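Kuusk Student Robotics Project: Call for Participants, Manipulation Group

The Kuusk project is looking for two students to join its manipulation group for the coming term. The group works on bimanual handling of molded plastic and stamped sheet-metal parts with a humanoid robot. Applicants from any engineering or computing program may apply. Prior work with robots is not required.

Tasks
– Operating the robot during handling trials and keeping the trial log
– Labeling recorded grasps by part, hand and outcome
– Maintaining the Trornia control scripts (Python)
– Laying out parts and resetting the work table between runs

The log currently holds 439 grasps, of which 41 still need labels. New members start with these.

Requirements
Basic Python and the ability to read a wiring diagram. Applicants should be able to commit some 70 hours over the term, including the safety briefing, which must be completed before any work near the arms. Course credit is available through the Virketti module – ask your program office for the form before applying.
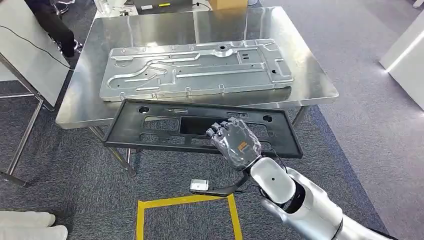 Right hand holding a black plastic frame at the steel work table.

How to apply
Send a one-page letter and a transcript to Ülle Vanags, project coordinator. State which task you would prefer and when you are free. Technical questions go to Margus Kairys, who runs the trials. Short interviews will be held in the lab.

Last updated: April 12, 2024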